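Reading time: 6 minutes
February, by Lilian Lukumay

Looking at Balance: notes for week 2 of the evening drawing course, Plellombridge

Hello again, everyone, and thank you for coming back after the first week, when I rather threw you in with all that measuring! I talked for far too long (I always do) and several of you went home with half a page of notes and a sore wrist, so I've written it up properly. Please read it before you start the homework, which is at the bottom.

What we mean by symmetry

In ordinary talk we say a thing is symmetrical when it looks tidy, or when the two sides match. For drawing we want to be a little fussier. The kind you'll meet most often is mirror symmetry. Imagine a straight line down the middle of a vase, fold the drawing along that line, and everything on one side lands on top of its partner on the other. The line is called the axis. It may be upright, or flat like the waterline under a reflected boat, or it may lean, and a leaning axis is where most beginners come unstuck.

Then there is turning symmetry, sometimes called rotational, where you spin the thing about a point and it comes back to looking as it did. A five-petalled flower has it, and so do most of the plates in your cupboard. The third kind is the repeat, the sort you find along the edge of a cloth or a garden railing, where one shape is moved along by the same step again and again.

Drawing the axis first

I know it feels slow. Put the axis in anyway, lightly, with the side of the pencil, before you draw any of the outline. Then mark widths in pairs: out to the left at the rim, out to the right at the rim, then down to the neck and the same again. If you draw the whole left side first and then try to copy it, your hand will wander, usually outwards if you are right-handed, and you'll end up with a jug that seems to be leaning on a wall.

When you've finished, hold the drawing up to a mirror. I still do this with everything I make, and it still gives me a nasty surprise about once a month.

Balance is a looser idea

A picture can be balanced without being symmetrical at all, and I'd like you to hang on to this one because we'll need it for landscape. Think of a seesaw. A big shape near the middle can be balanced by a small one far out at the side. Dark weighs more than pale. A busy patch weighs more than a plain one, and a face weighs more than almost anything, which you'll find out when you put a tiny figure in a large field and can't look anywhere else.

Dinesh Nambiar asked last week whether there is a sum for this. There have been plenty of attempts, but I've never met one that helped me on a Tuesday-ish sort of evening with a cold studio and a blunt pencil. Squint until the detail goes, and ask yourself which way the page would tip.

Pairs

Pairs are lovely to draw and harder than they look. Shoes, gloves, bookends, a couple of taps: each one may not be symmetrical by itself, but put together they make a mirrored whole, with the axis running through the gap between them. The gap is a shape too, so draw it! If you get the gap right, the two objects very nearly draw themselves.

Watch for the way a pair changes as you move your head. Seen from straight in front, the two lean in or out by the same amount. Shift a little to one side and the nearer one grows, its angle steepens, and the neat mirror is gone. That is perfectly good to draw, so long as you stay put while you do it. 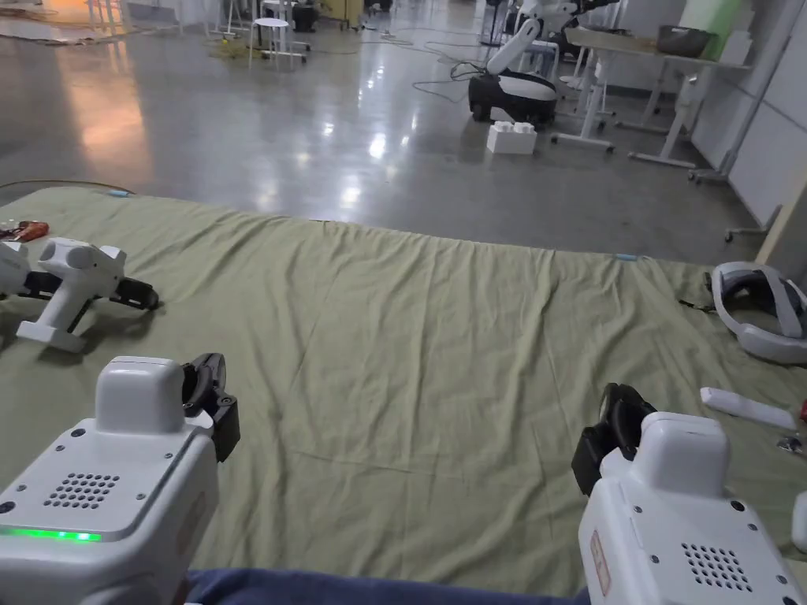 One design, left and right, with the black jaws turned towards each other across the gap.

When you are working from any pair, draw a slanting line for the lean of each one before you draw its edges. Check the two slants against each other, and only then begin on curves. Small marks such as labels, lights and screws come last of all.

Homework

Find a pair at home and draw it twice, first from straight in front and then from a step to the left. Twenty minutes each is plenty. Use the smooth paper from the Firkar pad, and leave the rubber in another room if you can bear to. Anyone who wants more reading can start at page 216 of the course book, but skip the part on tiling for now.

Comments

Upendo Magesa: I drew my walking boots and the gap came out better than the boots. Is that allowed?

Lilian Lukumay: Very much allowed. Bring it along!

Kipchumba Nyanda: Which grade of pencil for the axis? Mine won't rub out.

Halima Ondieki: I used a 2H and pressed hardly at all, and it disappeared under the shading.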